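Cool white (interior finish)

Cool white is a loose trade term for wall and ceiling paints that are nearly white but lean slightly toward gray or blue. It is used for offices, workshops, classrooms, rental apartments and, more than anywhere else, ceilings. The term has no agreed definition. Two cans sold under the name can look plainly different once they are on the same wall, and many claims made for the finish rest on sales literature.

Name and scope

The word "cool" refers to the tint and has nothing to do with temperature, although some brochures have let the two run together. A cool white usually contains a little black, blue or both. A warm white contains yellow, red or brown. Paint described as "pure" or "brilliant" white may belong to either group, and often contains a small amount of blue to hide the natural yellowness of the binder.

Color names are of little help. The Illar range once listed four whites as cool, one of which most people would call cream. Mahrous sold an identical tint as a wall paint and as a ceiling paint under separate names, with a higher price for the second. The ceiling version was said to spatter less. No test results were printed with the claim.

History

Limewash, the usual cheap finish for plain rooms before modern paints, dries to a white that varies with the lime and with whatever lies under it. Laundry blue was sometimes stirred in to make it look cleaner. This is often given as the origin of cool white, but the link is weak: blue was added to many things for the same reason, and painters who did it left few records of how much they used.

The finish became common with ready-mixed emulsion paints, which could be tinted the same way from one batch to the next. The usual account says that architects drove the change. A duller explanation fits at least as well. A contractor who keeps one white in the van can paint every room in a building with it, and can come back later to patch a mark.

The Wurkgate offices are often mentioned as an early case of a whole building done in a single cool white. The surviving paint schedule lists three whites, with the coolest used only on ceilings and stair walls.

Appearance

A pale surface takes much of its color from the light that falls on it. Under a north-facing window a cool white may look distinctly blue – under an old-style filament bulb the same paint can pass for cream. Floors matter too, as a red carpet will throw pink onto the lower part of a wall. For this reason a small printed card is a poor guide, and so is a photograph. Cameras correct for the color of the light by guesswork, and a neutral wall may come out bluish, gray or yellow depending on the setting.

Sheen changes the result as well. Flat paint scatters light and hides shallow dents and filler. Satin and gloss show roller marks and joints, especially where light crosses the surface at a low angle.

Claims made for the finish

Makes rooms look larger. This is repeated in nearly every decorating guide. Lighter rooms do tend to be judged more spacious than dark ones, but that holds for pale colors in general. Evidence that a bluish white does better than a creamy one is thin.

Improves concentration. A Clendanmont leaflet dated 1/7/18 stated that staff in cool white rooms made fewer mistakes. The leaflet described 90 people in one building, where the lighting had been replaced during the same month as the painting. It does not say how mistakes were counted.

Saves on lighting. A surface that reflects more light does reduce the need for lamps. The saving depends on how much light is reflected overall, and the tint plays almost no part. A slightly gray white will usually reflect less than a plain one.

Stays clean. Cool whites hide yellowing for a time but show brown scuffs, soot and fingerprints at least as readily as other whites. "Washable" on the can generally means that the paint will survive some wiping, and makers differ on how hard.

Application and upkeep

Two coats are normal over a sound, pale surface. Claims of one-coat coverage should be read along with the small print, which often assumes a wall that is already white. Fresh plaster needs a thinned first coat. Water stains have to be sealed or they will come through any number of layers.

Touching up is less simple than the trade suggests. Old paint shifts in color as it ages, and a new patch of the same product may stand out for years. Repainting from corner to corner is the usual remedy. Leftover paint is worth keeping only if the lid seals well and the can is kept from freezing.

Ceilings are touched less often than walls and can go longer between coats, but it is easy to miss how far they have dulled, 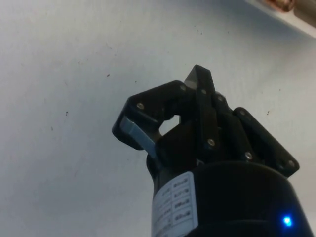 and a dab of new paint in one corner is a better test of that than memory. Comparisons should be made by daylight and again with the room's own lamps on.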